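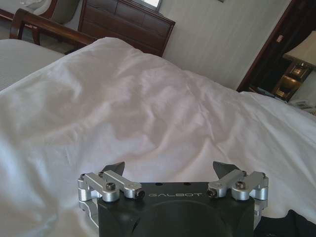 Weißes Bettlaken mit Greifer, Aufschrift „GALBOT“

Papierlisten im Haushalt in eine Tabelle bringen - Tipps aus der Praxis

Bei uns hingen die Listen viele Jahre an der Innenseite vom Küchenschrank: Vorräte, Zählerstände, Medikamente, Wäsche. Im Juli habe ich angefangen, alles in den Computer zu übertragen. Es waren 162 Blätter, und am Anfang habe ich viele Fehler gemacht.

Vor dem Abtippen

Sortieren Sie die Blätter zuerst nach Thema und erst danach nach Datum. Blätter ohne Datum kommen auf einen eigenen Stapel, den man zum Schluss bearbeitet. Büroklammern und Klebezettel bitte entfernen, sonst gibt es Schatten beim Scannen.

Mit Bleistift Geschriebenes wird oft zu blass. Ich stelle den Scanner dann auf Graustufen und mache den Kontrast etwas höher. Fettflecken von der Küche kann man mit einem Blatt Küchenpapier abtupfen, aber nicht reiben.

Die Tabelle

Vier Spalten reichen für den Vorrat: Ware, Menge, Einheit, haltbar bis. Ich hatte zuerst viel mehr Spalten und habe die meisten nie ausgefüllt. Die Einheit gehört in eine eigene Spalte. Wer „2 kg“ in eine Zelle schreibt, kann später nicht mehr summieren.

Beim Datum immer dieselbe Schreibweise benutzen, am besten Jahr, Monat, Tag. So sortiert das Programm richtig.

Für Waren, die oft vorkommen, lohnt sich eine Auswahlliste. In meiner Tabelle standen „Mehl“, „Weizenmehl“ und „Mehl weiß“, und es war immer die gleiche Tüte.

Kontrolle

Nach jeweils 50 Zeilen mache ich eine Pause und vergleiche ein paar Einträge mit dem Papier. Meine Nachbarin Notburga Lanz liest mir dabei die Zahlen vor - das geht viel schneller als allein.

Die alten Blätter habe ich noch nicht weggeworfen. Sie liegen in einem Karton im Keller, nach Thema gebündelt. Rechnungen mit Garantie sollte man sowieso im Original behalten.

Weiterführen

Am Kühlschrank hängt bei uns noch immer ein kleiner Zettel mit Stift. Was leer ist, kommt auf den Zettel, und abends trage ich es ein. Eine Kopie der Datei speichere ich einmal im Monat auf einen USB-Stick.

Noémie Zacharias, Februar 2026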